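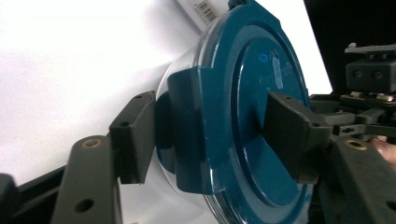 A round tub with a teal lid and a raised locking tab at the rim.

The pleasure of a lid that fits

Open the cupboard next to my cooker and you used to get an avalanche. Bowls, tubs, takeaway boxes, and a drift of lids that fitted none of them. I put up with it for years (my mother's was worse!) until a wet January in Zutcombe, when I pulled the whole lot out on to the kitchen floor and started matching.

What a lovely afternoon that was. Up to 20 lids went straight in the recycling, and the survivors got a proper wash and a shelf of their own. I've been a bit in love with food tubs ever since, and the ones I reach for first are always round, clear-sided and fitted with tabs that lock.

Clear sides mean the lentils get eaten. Round ones are easier to scrape out, and they stir beautifully if you've put soup away and want to add a squeeze of lemon. Yes, square tubs pack tighter, and my neighbours in Irnlow Road swear by them, but I'd still rather have a curve to run a spoon round.

Coloured lids are a joy too. Mine are sorted by shade, blues and greens for leftovers, red for anything raw, and even the teenagers stick to it. Scuffs don't bother me in the least. Peel off the shop label with warm water and a dab of cooking oil, dry the rim well, and store the lids upright in an old toast rack.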